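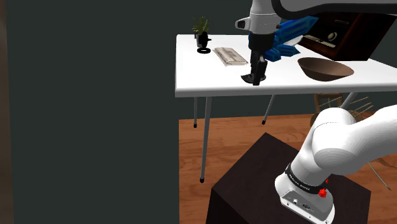

Trustelari to open repair and resale shop on Hughes Street in May

Household goods charity Trustelari will open a repair and resale shop at the former Odetti furniture showroom on Hughes Street in May. The shop will take in used radios, lamps, clocks and small kitchen appliances, repair what can be repaired, and sell the items at low cost to local households.

The building has been leased for two years with an option to extend. Work on the interior started over the summer and includes new lighting, a ramp at the front entrance and six repair benches along the rear wall. The front of the shop will be used for sales.

Trustelari has run a smaller service from its Grallura depot for four years. In the past year the depot received 400 items, and many donors were turned away when storage filled up. The depot will stay open for large furniture only. Small goods should be taken to Hughes Street once the shop opens.

"People ring us with a toaster or an old radio that belonged to their parents, and they don't want to put it in the bin," said Ohemaa Gbeho, manager of Trustelari. "At Grallura we had to say no to a lot of them. With the extra benches we can say yes more often, and we can get things back on the shelf faster."

All electrical goods will be tested and tagged before sale. Items that fail testing will be stripped for parts, and the remaining metal and plastic will be sent for recycling. Older valve radios will be accepted, although repairs to these may take longer as parts are harder to find.

Residents can also bring in their own belongings for repair. A bench fee will apply, plus the cost of any parts, and customers will be given a quote before work begins. Concession card holders will pay half the bench fee. Microwaves, fridges, heaters with damaged cords and anything containing gas will not be accepted.

The shop will employ two full-time repairers and a sales assistant. A training place will be offered to a local person who wants to learn basic electrical repair, with applications opening before the shop does. Details will be posted at the Grallura depot.

Donations for the opening stock are being taken now at the Grallura depot, at the side gate off the car park. Items should be clean and, where possible, come with their leads and manuals. Please do not leave goods outside the gate after 4 pm.

Media enquiries: Ohemaa Gbeho, Trustelari, Grallura depot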